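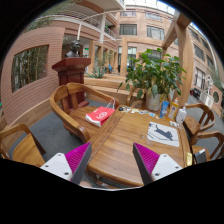

Slide 2. Comparing finger pads, the glamorous end of robotics. Say hello, thank Enda. We ran the ribbed magenta pads against Tunditz's smooth ones, 10 grasps an object. The pump bottle at the back of the table was my favourite. Edeltraud favoured anything flat, out of spite.

Slide 3. Scores. Smooth pads dropped 7, ribbed dropped 2 – pause for Tunditz to look at their shoes. Mention the pale yellow oval thing, glossy shell and all. Take bets before the next click.
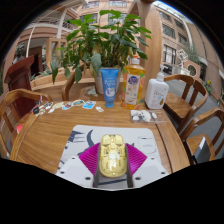 Slide 4. Questions
Anselmo will ask about cost. Point at Rosângela.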